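Chapter 5
Sorting a Mixed Heap

Last updated: January 2024

Every household, nursery and waiting room has one container where everything ends up. It may be a proper toy box with a lid, or a drawer that was meant for something else, and over the months it gathers balls, blocks, soft animals, the odd towel and a good many things whose names we have quite forgotten. Most of us walk past it cheerfully for years. In this chapter I should like us to stop and look into it together, because a heap like that is the best teaching material I know, and it costs next to nothing.

You will remember from the Clilteo exercises that we sorted things which were already much alike — buttons with buttons, spoons with spoons. A mixed heap asks more of us. A ball may be smooth or covered in soft spikes, and a child who puts "balls" together will sooner or later have to decide whether a spiky one belongs. A piece of cloth hides whatever lies under it. Spend a little while with the toys below before reading on, and try to think of two ways in which you might begin.

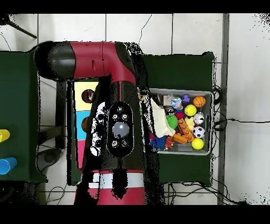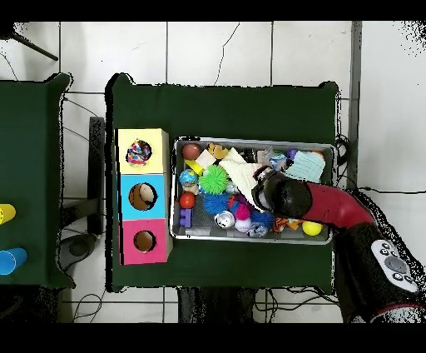
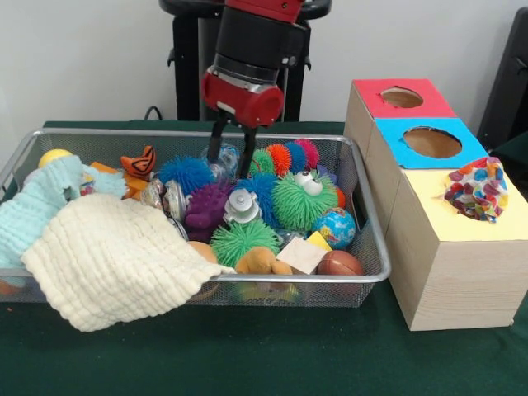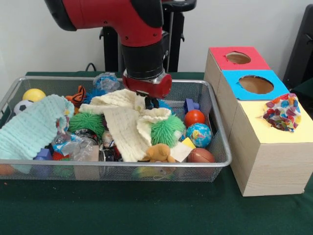 Spiky balls, striped toys and pieces of cloth, all in together.

Cheng-en Chang
Lecturer in Early Years Practice, Gonside College

When I first gave this lesson, at the Stakell playgroup, I made the mistake of handing out labels before anybody had touched a toy. The children dutifully matched things to my words and then lost interest, and I can't say I blame them. The following March I put the labels away and simply asked them to make two piles. One pair argued happily over whether a tiger was "soft" or "an animal", and went on arguing well into their milk and biscuits!

So we shall begin with two piles as well. Lift the cloths out first, shake them gently and fold them to one side, and then let each learner choose a rule and keep it private for the time being. Section 5.2 explains how the others may guess the rule from the piles alone, and what to do with the toy that fits both.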